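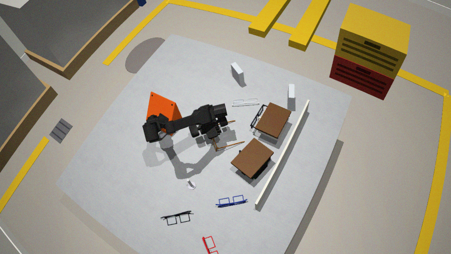 Okay, I have been learning to draw in perspective for six months and I finally want to talk about it, because it has eaten my whole year in the best way. I picked it up in March with one pencil and a library book, and I thought vanishing points were for architects. They're for everybody! Take that pale tabletop turned so its edges run diagonally. Set a table like that and you need two vanishing points, one for each pair of edges, and both of them will probably land way off your paper. Tape extra sheets to the sides. I'm serious, it changes everything.

2/ First thing I'd tell any beginner: find the horizon line before you draw a single object. It sits at your eye level. Sit down and it drops, stand up and it rises. I did a whole page of boxes from the kitchen floor and then the same boxes standing on a stool and it felt like a magic trick.

3/ Boxes, by the way. So many boxes. My teacher Merike Hunt has us fill a page with them before every class, and I grumbled for two weeks and now I do it on the bus for fun. Boxes above the horizon, boxes below it, boxes that straddle it. If you can turn a box in your head you can draw a car, a couch, a sleeping dog (a dog is mostly two boxes and some opinions).

4/ Ellipses were my nemesis. Every mug I drew looked like it had been sat on. What fixed it for me was drawing the box first and then fitting the ellipse inside the top face, touching the middle of each side. Also, the ends of an ellipse are round! Always! No pointy corners, even when it's super thin.

5/ Someone asked what paper I use. Cheap stuff, a pad of 600 newsprint sheets that Kofi Acheampong split with me. When paper costs next to nothing you stop being precious and just draw the thing again. I save the nice sketchbook for Sundays.

6/ Shadows!! I avoided them for ages. You need two things, where the light is and the spot on the ground right under the light. Draw a line from the light through the top corner of your box, draw another from the ground spot through the bottom corner, and where they meet is the end of the shadow. I yelled out loud the first time it worked.

7/ Stuff I still can't do: spiral staircases, bicycles, any street that goes uphill. Inese Vanags from class draws hills like it's nothing and says the trick is giving the slope its own vanishing point, straight above the regular one. I've tried it 12 times. Getting closer. The cobblestones are a disaster.

8/ If you want a place to start tonight, draw the room you're sitting in from the corner. Find your eye level on the far wall, mark it lightly, and let the ceiling lines come down to it and the floor lines come up to it. Give it half an hour. Leave out the furniture the first time and add one chair the second time.

9/ And please post them, wobbly ones included! I'll put up my page of uphill streets tomorrow, cobblestones and all.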